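## 3. Surface Wear on Household Tables

**Figure 1.** A table of the type covered in this section, with a reddish-brown wood-grain top. 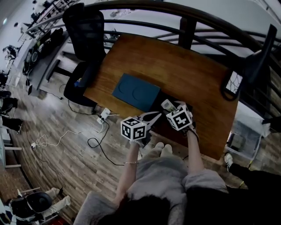 Most studies of furniture wear look at edges and joints, where damage is easy to find and easy to score. The flat part of a table top has received less attention, although it is the part that owners complain about first. In our interviews, owners in Wirwood and Jondden spoke of dull patches, rings and fine scratches far more often than of loose legs or split corners. They also tended to misjudge where the worst wear was. Many pointed to the middle of the table, but the gloss readings were usually lowest in a band along the side where people sit. Warm reddish-brown tops like the one in Figure 1 were common in both towns, and a box or a phone stand left on the surface, as on this table, meant that part of the top had to be cleared before a reading could be taken. We asked owners to leave such items in place until the first visit so that their positions could be marked on the recording sheet.

### 3.1 Sample and readings

Tables were included if they had been in daily use in the same home and had not been refinished. Tables kept under a cloth were left out. The work was done in December, when indoor air in both towns is dry and windows stay shut, and all readings were taken away from direct sunlight.

Each top was wiped with a damp cotton cloth and left to dry for 30 minutes. Gloss was then read at 18 points on a fixed grid, with three readings at each point. The middle value of the three was kept. If a point fell on a knot, a burn or a repair, it was moved one hand's width toward the center of the table and the change was noted. Scratches were recorded under a low side lamp by Hatem Tahiri, who did all of the scoring in both towns to keep the scale steady.

### 3.2 Position of wear

The seated band was duller than the center on most tables. The difference was larger on tables pushed against a wall, where people could use only one or two sides. On tables standing free in a room, wear was spread more evenly and the band was sometimes too faint to separate from the rest of the top.

Scratches followed a different pattern. Long, shallow marks ran mostly from the seated side toward the middle - the direction in which plates, books and boxes are pulled. Short, deep marks were scattered and did not line up with seating. Several owners linked them to a single event, such as a dropped tool or a dragged lamp, and we did not treat them as daily wear.

### 3.3 Cleaning habits

Owners who used the Yimer polish reported that their tables looked better for a few days after each use. Our readings cannot confirm this, as every top was wiped before testing. Those who used plain water had slightly lower readings in the center but no clear difference in the seated band. Ginska wax was used in too few homes to compare.

Cleaning habits were self-reported, and some owners gave different answers on the second visit. Where this happened we used the first answer and marked the table in the data set.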